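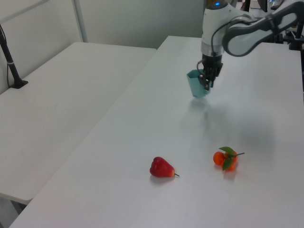
The arm with the teal cup in its gripper, on the long table at the Lidden workshop.

16 May 2019
By a staff writer

The shared workshop in Lidden takes up the back half of a former tile warehouse, and most of the people who pay for a key use it for furniture and bicycles. One member uses it for a robot arm. He asked that his name be left out, as his employer has no part in the project and he would like to keep it that way.

He bought the arm secondhand in February from a packaging firm in Trundelville that was closing a line. The price included the controller and a gripper, but no software he could use. "The seller had the manuals in a shoebox," he said. "Half of them were for a different machine."

He works as a heating engineer and had never programmed anything larger than a thermostat. The first month went into getting the controller to talk to his laptop. The second went into the mounting. His first base was a sheet of steel on four rubber feet, and the whole thing walked sideways whenever the arm stopped quickly.

"You don't think about where the push goes when something that heavy stops," he said. "It goes into the table, and then it goes into the floor. My table was moving and I was blaming the code."

He rebuilt the base with help from two other members who had welded before. It took 44 bolts, more than he thinks it needed. The arm has not moved off its marks since.

He calls the project Kirnau, after the village where his grandparents had a farm. The aim is modest. He wants the arm to clear a table: pick up whatever has been left out, one thing at a time, and put each thing where it belongs. He has no product in mind and no plan to sell anything.

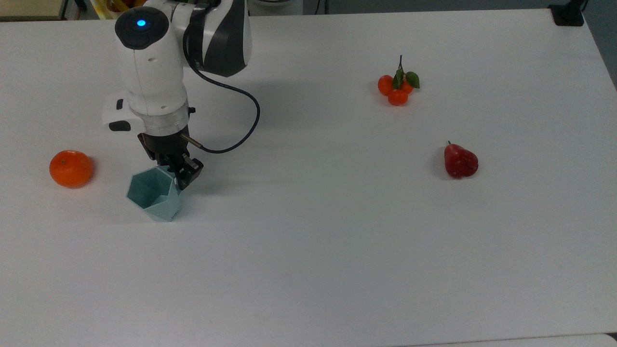 Grasping has taken more of his time than any other part of the build. He started with wood blocks, which he now considers a mistake. "A block is the same every way you come at it," he said. "I got very good at blocks and then I could not pick up anything else." He moved on to household things and play food, and he tries to include shapes that give the two fingers different problems. A faceted cup can be taken by the rim, with one finger inside and one out. A single orange offers no edge at all, and three small ones joined on a stem, with leaves on top, leave him to decide which part of the bunch to go for.

He keeps a paper log of every attempt. The notebook had 392 entries when we spoke, and he had marked 285 of them as good. A good attempt, by his rule, is one where the object is lifted, carried and set down without his touching anything. Objects that fall over when they are set down do not count.

"I was generous with myself at first," he said. "I had to go back and cross some out."

The failures are written up at more length than the successes. Many have to do with height. If the gripper comes down a little too far, the fingers press on the table and the arm stops with a fault. If it stays too high, it closes on the very top of the object and loses it on the way up. He checks the table with a level before each session – it has been knocked by a passing sheet of plywood more than once.

Cable routing was another slow job. The gripper cable runs outside the arm, and in his early tests it caught when the wrist turned. He tried tape, then a spring, then a sleeve cut from a bicycle inner tube. In the end he left a wide loop and limited how far the wrist is allowed to rotate.

Asked about safety, he said he runs the arm at a quarter of its top speed and keeps the stop button within reach of his left hand. Other members are asked to stay behind a line on the floor while it is powered. He had one near miss, in the first weeks, when he typed a distance in the wrong unit. "It went for the wall," he said. "I hit the button and went home for the day."

A friend in Salinas who repairs farm equipment has offered him a second gripper with softer fingers. He has not decided whether to take it, as the mounting pattern is different and he would need an adapter plate made.

For now he comes in two evenings a week, after the table saw has been shut off for the night. The next job on his list is the set-down. He wants the arm to let go more slowly, and he has a few pages of notes on how he might do that.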